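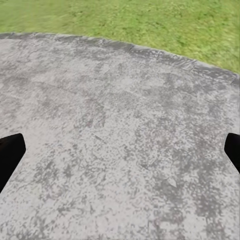
Tips for running a robot club out of a garage

Most club advice is written by people selling kits. These tips come from two seasons with the Wirnalbridge student robotics club, which meets in a two-car garage with one good outlet. I am a parent and I was not sold on the whole thing when it started. I'm still not sold on parts of it. Take what helps.

Practice in the simulator, but don't believe it

The students spend their first weeks driving a gripper in a computer simulation. The one they use has a stretch of grass and a gray concrete slab with a curved edge, and the two black fingers of the gripper reach in from the sides. It costs nothing to crash. That is the best thing I can say for it.

Sơn Ngô kept a tally last season for his project report. He logged 228 tries in the simulator and 54 on the garage floor, and the two sets of numbers had very little to do with each other. Real floors have grit, and real motors get tired. If your club reports only simulator results at the competition, expect a judge to ask why.

Open and close the gripper on nothing first

Before anyone puts a block down, have the driver open and close the fingers ten times with nothing between them. Watch whether both sides move the same amount. Half of what gets called "a software problem" in our garage is a loose screw on one side.

Don't use floor marks as targets

New drivers love to line up on a stain or a crack. It works until the robot moves to another room. The simulated slab has a short dark streak near the middle and a small pale patch lower down, and I have watched kids steer by both of them for an entire evening. Put down painter's tape for real practice, and move the tape every session.

Cleaning the garage slab

- Sweep first, then wipe with a barely damp rag. A mop leaves too much water and you'll wait an hour to start.
- Cat litter works on oil. Grind it in with an old shoe, leave it overnight, sweep it up.
- Skip the "non-slip" floor spray. We tried one can and the wheels picked it up and carried it onto the carpet indoors.
- Old stains that won't lift can stay. The robot doesn't care how the floor looks.

Finger pads

People will tell you to buy molded grip pads. The club did, from Kassab, a hobby shop near the school, and they were fine. A strip cut from a wide rubber band, held on with double-sided tape, was also fine and came out of my junk drawer. Wipe the finger with rubbing alcohol before taping or it will peel. Change the strip when it goes shiny.

Batteries

Label every battery with the month it was first used. Ours from February were already sagging by the end of the season, and without labels we'd have blamed the charger. Charge on bare concrete, away from the cardboard, with an adult in the garage. I don't bend on that one.

Storing small parts

Muffin tins beat drawer organizers for a working session. You can see everything and slide the whole tin under a bench. For storage between meetings, use jars with lids. Angelica Dela Peña talked us into a pegboard with outlines traced around each tool, which I thought was silly. The hex keys do come back now, so she can have that one.

Be careful with "automatic"

Team Stident is our entry for the Godport meet, and their plan calls for the gripper to find and pick up the block without a driver. Mỹ Quách, who writes most of the code, ran it 1000 times in simulation over a long weekend and it did well in 493 of them. She was pleased. I pointed out that my toaster would be in the trash with that record. We agreed to keep a driver on standby.

My advice to any club parent: ask what happens when the automatic part fails, and ask before the entry form goes in. If the answer is a shrug, there should be a big red stop button and a kid whose only job is to press it.

Snacks

Nothing powdered. Cheese dust gets into the gear housings and it does not come out with canned air. Grapes and pretzel rods are allowed, on the other side of the garage.

Last updated 3 October 2022 | Contact the Wirnalbridge club parents | Copyright Wirnalbridge Student Robotics | Back to top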